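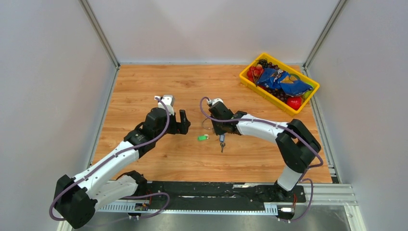
Figure 2. Two-arm cell at the Stiltine open day, keys held in the right gripper.

4.2 Public demonstration
The key task was shown to visitors at the Stiltine site on January 23, 2018. Both arms ran the Pedico controller with the settings of Section 3 – no gains were changed for the event. Visitors stood behind a line and chose the start arm for each run.
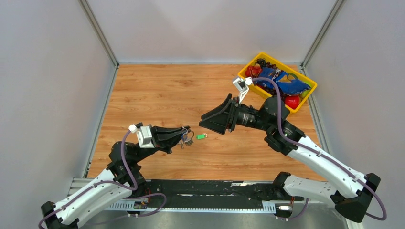 Runs were capped at 30 seconds, and a run that reached the cap was logged as a failure. The tray of groceries was left in place throughout.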